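Part-Time Housekeeper and Countertop Care Assistant - Clunetov Guest Apartments

Jusport is hiring a part-time housekeeper for the furnished apartments it manages at Clunetov. The job is 21 hours a week, mornings only, with a start date in July. You will work with one other housekeeper and report to Iker Villalobos, who runs the building.

Most of the work is in the kitchens. Guests cook a lot and stay for a week or more, so the counters, sinks and stovetops take more time than the bedrooms do. You will also change beds, restock paper goods and take laundry down to the basement.

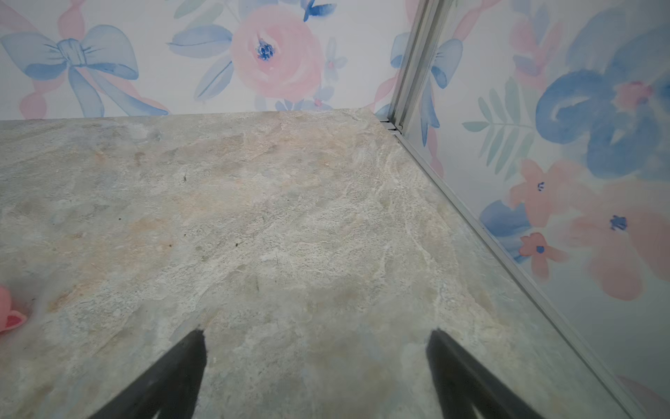

Counter care is the part of the job we train for. Some cleaners sold for bathrooms will dull a stone-look top, and we do not allow them in the kitchens. On a mottled surface in pale gray and cream, with white veins running through it, crumbs and small dark specks are easy to miss, so you need to check from a low angle before you sign off. Wallpaper like the watercolor bows and pink ribbons behind the counter gets a dry cloth only - no sprays.

What we need from you:

- One year of cleaning work, paid, in a hotel, rental or private homes
- Able to lift 52 pounds and climb stairs
- Comfortable working from a written checklist
- Two references we can call

Pay is hourly and goes out every other week. Training is paid at the same rate. Shoes and gloves are supplied. Parking is free behind the building.

To apply, stop by the Clunetov front office before noon and ask for Iker Villalobos, or leave a resume in the box marked 644. Please write your available hours at the top of the page.

Recent listings

Laundry Attendant - Jelia
Evening Front Desk Clerk - Clunetov
Painter's Helper, Summer - Živković
Van Driver - Jusport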